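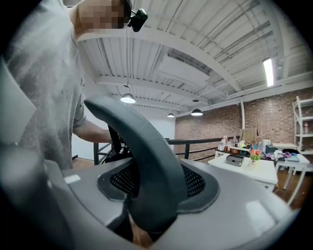 Slide 2. The afternoon we lost the grip

Good morning, and thank you all for coming in before the coffee was ready. I promised the organizers I would talk about something that went wrong, and I have plenty to pick from, so let me start with the one that taught our group at Pirnura the most.

We were working with the hand-held grippers, the gray ones with the curved finger, up on the floor with the brick wall and the black railing (some of you have visited, and you were very kind about the flowers). We had planned 500 grasps for the Getel project and I was feeling pretty good about the day. At grasp 197 the finger stopped opening all the way. It closed fine, it held fine, and then it let go a little late. A little late is easy to miss when you're in a rhythm and chatting, and we missed it.

[Pause. Let them look at the finger.]

Slide 3. What we did next

We kept going, I'm sorry to say. By the time someone stopped us we had done 40 more, and one of those ended with a glass bottle on the floor. No one was hurt. I swept it up myself and had a good long think while I did it.

When we opened the housing that evening we found a return spring with one end out of its seat. It's a tiny part, smaller than a paper clip! The log showed the release time creeping up long before any of us felt it in the hand, and there was no alarm on that number. We had one for grip force, one for battery, one for temperature, and none for letting go.

Slide 4. What changed

The Salehi board now watches release time and buzzes the handle when it drifts. We also do a dry open-and-close before each batch, with empty fingers, and anyone in the room can call a stop without having to say why. That last one took some getting used to, me most of all.

Since then we've run 696 grasps at the Prosby site with two buzzes, and both times the spring was on its way out.

[If time is short, skip to the spare parts slide. Otherwise pass the old spring around, and please ask for it back.]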